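3.2 Assembly and Bench Trials

The Flirnico gripper was built in the shared workshop at Drundbridge with the tools open to all members. Each unit is held in the hand and carries its own camera, so that a person can record a grasp without a robot arm. The shell and fingers were made first, and the finger pads were fitted last. The pads were the part most often changed. In the first version the pad sat flush with the end of the finger, and thin wrappers slid out when the jaws closed. Extending the pad by 6 mm past the finger solved this for flat items but made the jaws slower to set down squarely on the table. The longer pad was kept.

Wrapped sweets and snack bars were chosen as the test items. They are cheap and easy to replace, and they differ in stiffness, shine and shape. A shiny wrapper is also hard on the camera, as it picks up the ceiling lights. The task was to move items between the table and a shallow tray. Two operators worked at the same table, each with one gripper, and agreed on the next item aloud before reaching for it. 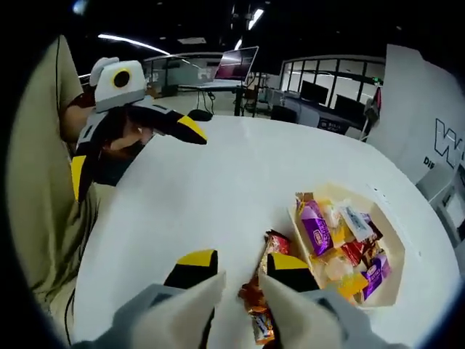 Each session began with a short check of the jaws. The operator closed the fingers fully, opened them fully, and repeated this 4 times while the logging program (Galanis, version as listed in Section 2) stored the jaw width. If the closed readings did not agree, the finger screws were tightened and the check was run again. Early sessions skipped this step, and their width data was left out of the results.

A total of 111 grasps were logged over 24 sessions. Items were not placed in fixed positions. Operators were asked to leave them as they fell, including overlaps, on the view that a neat layout would hide the cases of most interest. A grasp was marked as complete when the item had been lifted clear and released at the agreed place. Grasps that ended early were kept in the log with a note – most often that the wrapper had been held only by its loose end.

Bars in stiff wrappers could be taken from either side. Soft packs were harder to lift from a pile, as the lower pad tended to push the neighboring item along the table. Operators found it easier to come down from above with the jaws partly open and to close them only after touching the pack. This method was written into the instructions from March onward.

Figure 4 shows the layout used for the pile condition, with the tray set beside the items and the second operator's gripper held over them.

Figure 4. Pile condition, recorded from the first operator's gripper. Empty hexagonal tray and wrapped snack packets on the table; the second gripper is above the right side of the pile.
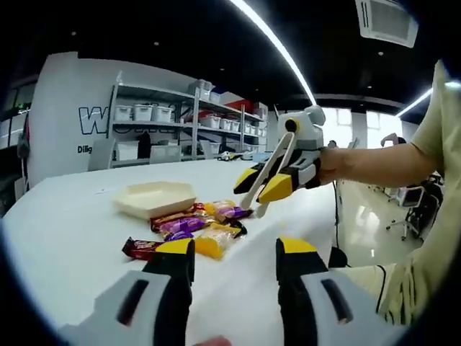
3.3 Limits of the Build

The Bidmont mount used for the camera allows a small amount of tilt, and it was not possible to remove this without a new part. The camera angle was therefore measured again after any repair. The cable is a further concern. It can catch on the table edge during long reaches, and a clip at the wrist is planned for the next version.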